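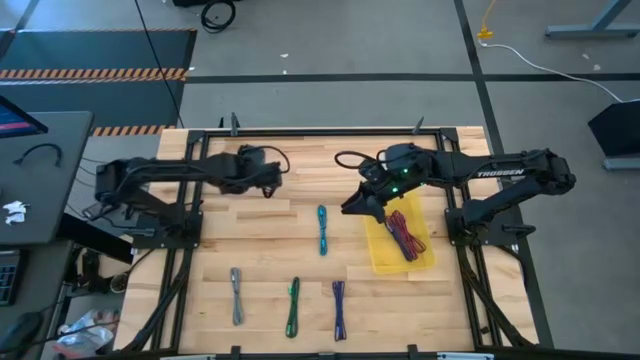
The trouble with tidying cables

Print | E-mail

I have never been convinced that a cable is tidy because it has been folded up and tied. It looks tidy. Come back in August, wanting the one lead that fits the old monitor, and you will find a drawer of neat bundles which all have to be undone before you know what any of them is.

The advice has become an industry all the same. Botberg will sell you a pack of 42 ties. The Lanard cable box has two compartments, and I am told that people fill both and then buy another.
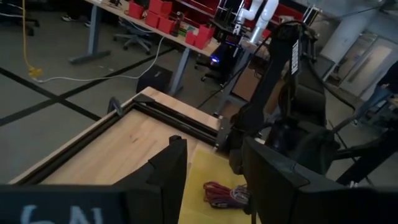 By our Monday columnist
August

Colour is supposed to be the answer. Red for this, purple for that, and a household that remembers which is which. Mine forgot in a week. Put a red one and a purple one down together and they soon look like one lump anyway.

Then there is the bin. I like a plastic bin as much as anyone, but it mostly moves the mess from the table to somewhere with sides. Last year I emptied ours and found 49 leads. I could name the use of very few of them, and I had kept the lot because they were so nicely wrapped.

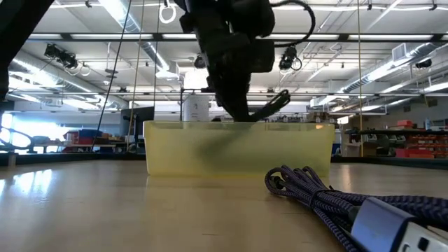
A braided cable, bundled and tied, beside a plastic bin.

Some wrapping is worth doing. A long lead left loose on the floor is a nuisance, and a soft tie round the middle does it no harm. But I would write on a label first and worry about the loops afterwards, and anything without a label by the end of the month would go to the recycling centre at Cirorow.

Contact us | Copyright Samarakoon Press | Back to top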